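4.2 The tabletop kit under review

Of the kits we bought, the Gilier starter package from Sustgate was the one that arrived with the longest brochure. It promises "kitchen-ready manipulation out of the box", a phrase that did a good deal of work on the order form and rather less afterwards. The box holds the arm, a pair of plastic fingers, a wrist camera, a power supply and a licence for Clidix, the control software, valid for one year from the moment the parcel is opened. We opened ours before the bench had been cleared and lost 2 weeks of it.

Assembly follows a printed guide in which steps 11 and 12 appear in the wrong order. Baranauskienė, who built the unit, put it together by ignoring both. Calibration is handled by a wizard that congratulates the user after every screen, including the one on which it reports an error. Once these courtesies were over, the arm held its zero position well enough that we left it alone for the rest of the trial.

For the tabletop task we used the crockery we had and a small set of soft objects in loud colours. The supplier recommends objects of "moderate firmness", a term it doesn't define. Figure 3 shows the wrist camera's view with an orange rubbery object on a white plate.
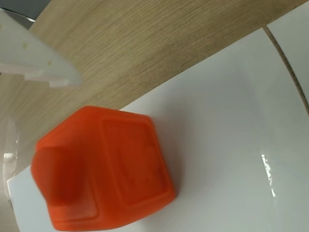 Figure 3. Wrist camera view during the tabletop task: soft orange object on a glossy white plate, gripper finger at upper left.

We logged 601 attempts over the whole trial, of which 206 used a plate. The remainder used the bare table, where the kit is plainly happier. Of the plate attempts, 156 ended with the object lifted and held until the end of the command. Most of the others failed at the approach, when the arm stopped short and Clidix displayed the message "Grasp complete". We scored these as failures. The supplier's support desk, when asked, felt that the message referred to the command and that we had read too much into it.

Glossy crockery deserves a word of its own. The brochure photographs show matt grey trays throughout, and after a morning with a shiny plate we began to see why. Lowering the lamp helped. So did the exposure setting, once we had found it under "Appearance".

The Simiyu kit, treated in Section 4.3, costs more and comes with a thinner brochure. It was given the same objects, the same plates and the same lamp, and its fingers were fitted by the same person, this time with the steps in order.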